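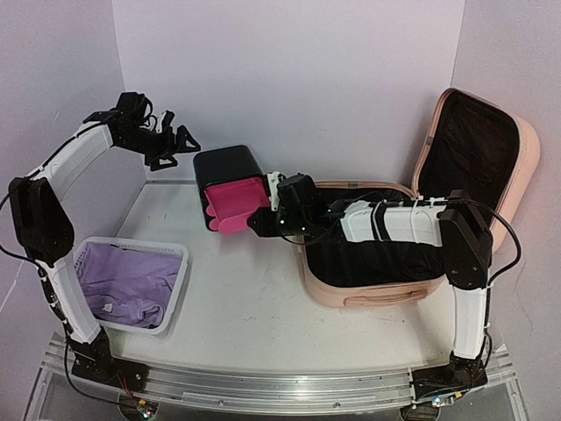 Figure 2. The two-arm station used at the open day. The right gripper holds the small storage box above the table; the open suitcase and the laundry basket stand on either side of the work area.

4. Demonstration at the Open Day

4.1 Setting

The open day of the Asmont laboratory in Rilville took place in October. Our station was one of several on the ground floor, and visitors could come to it freely between the morning opening and the closing of the building. We did not select the visitors and we did not ask them to register. Most of them came in families or in small groups from work, and they had in general no experience with robots.

The station is shown in Figure 2. Two arms are mounted on one horizontal rail at the edge of a white table, and low-cost objects from the home are placed in their common reach. We kept the arrangement of the two arms the same as in the laboratory study of Section 3, so that the results can be compared. What we changed was the task. In the laboratory the arms worked with blocks of known size. At the open day they packed a suitcase, because we wanted a task that every visitor has done with his or her own hands and can judge without any explanation from us.

4.2 Task and procedure

The packing task has two kinds of items. The first kind is rigid, like the storage box with the pink front that is in the gripper in Figure 2. The second kind is soft, like the lavender garment in the basket. The rigid item must be moved to the suitcase and released inside the lower shell. The soft item must be taken out of the basket and then also put in the suitcase. The order of the items was not fixed in advance. It was chosen by the visitors, who called it aloud to the operator.

Each demonstration followed the same steps. The operator, who was either the second author or our colleague Loan Tô, greeted the group and told them the goal in one sentence. The group then chose the first item. Before any movement of the arms, the operator asked the group to say which arm would take the item and whether it would succeed. These predictions were written down on a paper form. Only after this the arms were started. When the item was released, or when 90 seconds had passed, the operator stopped the arms and noted the result.

We made 22 demonstrations in total. Two of them were ended early because a visitor leaned over the table, and the operator pressed the stop button as the safety rules require. These two are left out of the analysis below, so 20 demonstrations remain.

4.3 What the visitors expected

Before the demonstration, almost all groups expected that the box would be easy and the garment would be difficult. Many visitors gave the same reason, that cloth "has no shape". This agrees with the opinion of the engineers whom we interviewed before the study, and we had expected it too.

A less expected point is the question of which arm would act. Visitors often predicted that the arm nearest to an item would take it, also when the item had to travel to the other side of the table. Some groups asked for both arms to work at the same time, and they were disappointed when one arm waited. In the words of one visitor, the second arm was "standing there like my brother when we move house". We note that the waiting arm was understood as lazy or broken, although it was waiting by design in order to keep the shared space free.

For this reason the operator began, from the middle of the day on, to announce when an arm was going to wait. After this change we heard fewer questions of this kind. We cannot separate the effect of the announcement from other causes, for instance the fact that the afternoon groups were smaller and could stand closer.

4.4 Failures in public

A failure in front of visitors is different from a failure in the laboratory. When the gripper dropped an item, the group usually reacted with sympathy, and several children asked for another try. The failures which lowered the trust of visitors were the slow ones. If an arm stopped above the suitcase and corrected its position many times, visitors began to talk among themselves or looked to the operator for help. In the comments on the forms, hesitation is mentioned more often than dropping.

The suitcase itself was also a source of difficulty. Its raised lid limits the directions from which the right arm can approach, and a path that is safe for the gripper is not always safe for the elbow. We had prepared the paths with the planner of Arsenault, which is described in Section 3.2, and we reduced the speed near the lid. A visitor who worked in a hotel proposed to turn the suitcase so that the lid would be out of the way of the elbow. We tried this later in the laboratory, and it is now our standard position.

4.5 Limits

The results of this section should be read with care. The groups talked freely, and one strong voice could decide the prediction of the whole group. The forms were filled in by the operator and not by the visitors. A second open day is planned at the Brirnari site, where Vega Cantero will collect individual answers on separate cards before the arms are started.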